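Progress report, August
Project: Gripper and controller comparison for kitchen-type tasks
Prepared by: Abdelkrim Hamdy
For: Umum, program office

1. Status in short

The work is going forward according to the plan, with one delay in the controller part. The simulation setup is finished and we use it every day. The comparison of the two gripper types is complete for the object pick task, and it has started for the drawer task. The comparison of the two controllers, which we call Nadon and Watkins in this report as in the last one, is done only in part. I explain the reason in section 4.

No change of budget is requested for the current period. One decision is needed from your side before we start the hardware stage, please see section 7.

2. What was planned for this period

In the previous report we promised the following:

- to move all tests to the common kitchen counter model
- to run the pick task with both grippers under the same conditions
- to begin the drawer task
- to write down the rules by which a trial is judged as success or failure

The first, second and fourth points are done. The third point is begun, and I expect to finish it in the next period.

3. Gripper comparison

We compare a flat two-finger gripper with a gripper that has curved, jointed fingers. Both are mounted on the same arm model during the single-arm tests, so that the difference in result comes from the gripper and not from the arm. The start position of the object is changed from trial to trial, but the list of positions is the same for both grippers.

For the pick task we made 60 trials with each gripper. A trial is a success when the object is lifted, held for three seconds and does not touch any other thing on the way. The flat gripper succeeded in 40 trials. The curved gripper succeeded in 21. This difference was larger than I expected at the start of the project, and for this reason I looked at every failed trial again before writing the number here.

Most failures of the curved gripper happen before the contact. The fingers need more free space when they open, and if the object stands near a wall or an edge the outer finger touches it first. When the grasp is once made, the curved gripper holds better. We saw very few drops with it. The flat gripper has the opposite behavior: it reaches the object easily, but small objects with an inclined side can slide out when the arm begins to move up.

I would not like to draw a final conclusion from the pick task only. The drawer task asks for a different kind of contact, because a handle must be pulled and not only closed on. The first runs suggest that the curved fingers may be more suitable there, but the number of runs is too small to report.

4. Controller comparison

The Nadon controller follows a planned path and corrects it slowly. The Watkins controller corrects the path in each step and is quicker when the object has moved. With Nadon the arm motion is smooth and easy to repeat. With Watkins we see small oscillations near the object, mostly in the wrist.

The delay comes from an error on our side. The two controllers were receiving the joint positions with a different time offset, so the first set of results was not fair to Watkins. I removed these results from the tables and corrected the offset. The trials have to be repeated, and this takes machine time that was reserved for the drawer task. I should have checked this earlier, and a check of the offset is now part of the start procedure.

5. Two arms in one workspace

Following your comment on the last report, we also prepared a version of the test with two arms at the same counter. The question is whether a second arm helps or only makes the space too narrow. At the moment the arms are controlled one after the other - they do not yet share a plan. The distance between the two hands near the cabinet is the critical point, and we now record the smallest distance in each trial.

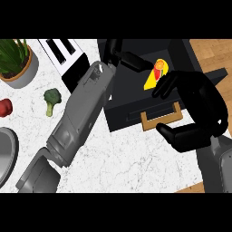 Figure 1. Two-arm test in simulation: the black gripper reaches toward the small object on the cabinet, second hand at right.

The objects around the work area stay in the model during all trials. Without them the planner chooses paths which would not be possible in a real kitchen, and we had this problem in the first version.

6. Plan for the next period

- repeat the controller trials with the corrected time offset
- finish the drawer task with both grippers
- add a minimum distance rule to the two-arm test
- prepare the list of parts for the hardware stage

If the repeated trials go without new problems, the delay will be recovered before the next report. If not, I propose to reduce the two-arm work and to keep the gripper comparison complete, as it is the main part of the agreement.

7. Decision needed

For the hardware stage we have an offer from Nasorex for the wrist adapter, which accepts both grippers. With it we can change the gripper without a new calibration of the arm. The delivery time is long, so I kindly ask for your answer before the end of the month. The offer and the full trial tables are sent together with this report.

Abdelkrim Hamdy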